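Punham and Minddale Kitchen Words

README for the data files, version 2

Last changed: September 28, 2018

What this is

A word list with short spoken examples written out, collected from people who cook at home in Punham and Minddale. It covers everyday words for crockery, pans, cloths, cupboards, meals and left-over food. The two places are close together but the words differ more than you would expect, and the older lists (mainly the Mac an tSaoi notebook, see Sources) only cover Punham.

The list is meant for people working on local speech, for teachers, and for anyone making a dictionary or a spelling checker who wants the words with some context. There are 2000 entries in the main file. Sound recordings are not included.

Files

words.csv – the main list, one entry per row
examples.csv – sentences people said, linked to the main list by entry number
speakers.csv – one row per speaker, no names
places.csv – short codes for place, including outlying farms
old_list.csv – the Mac an tSaoi entries as typed up, spelling left alone
changes.txt – what has changed between versions

All files are UTF-8 with commas between fields. Text fields are in double quotes. If you open them in a spreadsheet, set the entry number column to text first or the leading zeros will go.

Columns in words.csv

entry – five digits, never reused
word – the spelling we settled on
other_spellings – separated by a semicolon
meaning – in plain English
group – one of: crockery, pans, cutlery, cloths, storage, food, meals, waste
place – P, M or B for both
age_band – the youngest band in which anyone used it
source – S for spoken, N for notebook, L for letter
sure – y or n

The "sure" column is worth reading before you filter anything. An n means that only one speaker gave the word, or that two speakers disagreed on the meaning and we could not settle it. We kept these rows. Nuala Egan wanted them in a separate file and was outvoted, so if you agree with her you can split them off with a one-line filter.

How the words were collected

Speakers were visited at home, in their own kitchens where possible. Each visit began with open talk about what had been cooked that week. After that the interviewer pointed to things in the room or showed a picture card and asked what the person would call them. No word was suggested until the speaker had offered one or said they had none.

There were 30 speakers in total. Mostafa Ramadan and Saoirse Mac Carthaigh did the Minddale visits, Donal Noonan did Punham. Aisling Egan typed up the sentences and checked the spellings against the notebook.

The picture cards were changed once, in June. The first set used line drawings, and several speakers took the drawing of a colander for a hat. Entries from the first set are marked in examples.csv with card = 1. The second set is card = 2.

Crockery group

Crockery has the most disagreement of any group, and most of the questions we get are about it. The main trouble is where a plate ends and a bowl begins. In Punham a flat plate with a raised edge is a plate and that is the end of it. In Minddale, older speakers have a separate word, "lapper", for a plate with enough of a rim to hold gravy. Younger speakers know the word but say their grandparents used it.

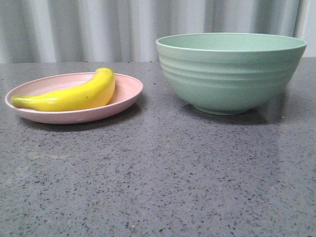

Pink plate with a banana, and a green bowl.

We have entered "lapper" as its own word with the meaning "plate with a raised rim", place M, and pointed "plate" to it in the notes. Two Punham speakers recognised it but would not use it, so it is not marked B. Recognising a word is recorded in examples.csv under knows_it, and that column should not be read as use.

Colour came into it more than we planned for. Speakers often named a dish by its colour and nothing else ("hand me the blue"). We did not make entries for these. They are in examples.csv with entry = 00000, and a search for that number will bring them all up.

Words for bowls

"Bowl" is used everywhere. Alongside it:

basin – both places, usually for mixing or for a pudding. Some Punham speakers use it for anything deep.
noggin dish – Minddale, a small bowl for one person. Not the same as the drinking measure, which is entered separately.
crock – both places, but in Punham it has to have a lid.
ringer – Punham, a bowl with ridges round the outside. One speaker said a plain one could be a ringer if it rang when you tapped it, and that entry is marked n.
beser – see the note under Known problems.

Size is given in the meaning only where the speaker brought it up. We did not measure anything.
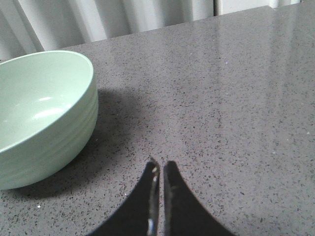
Known problems

1. "Beser" appears in the notebook as a bowl and in the spoken data as the shelf the bowls are kept on. Beser is also a family name in the area and may be where the word comes from. Both meanings are in the list under separate entry numbers. Please don't merge them.

2. The waste group is thin. People were less willing to talk about what they threw out, and the later visits ran short of time.

3. Age bands are wide and the oldest band has more speakers than the others. Counts by age will mislead if you don't allow for this.

4. Rows that came from letters have no speaker number. There are 200 of them. They have been checked for spelling only.

5. Some farm codes in places.csv overlap with the Punham code. This was fixed for the main list but not yet for examples.csv.

Sources

The notebook belonged to a schoolteacher named Mac an tSaoi, who kept it over many years and wrote down words as pupils brought them in. It has no dates. The family let us type it up on condition that the crossings-out were kept, so in old_list.csv a word between two equals signs is one that was crossed out on the page.

The letters came in after a notice in the Minddale parish newsletter. The writers agreed to the words being used and did not want the letters themselves printed.

Speaker details

Names, addresses and house numbers have been taken out. Where a sentence mentioned a neighbour by name, the name is replaced by N. If you recognise somebody from a sentence, please keep it to yourself and write to us so the row can be changed.

Use

You may copy, change and share the files for any purpose as long as you say where they came from. For old_list.csv please also name the notebook.

Corrections

Send the entry number, the word, and what you think it should be. Donal Noonan deals with Punham entries and Saoirse Mac Carthaigh with Minddale. Corrections go into changes.txt with your initials unless you ask us to leave them off.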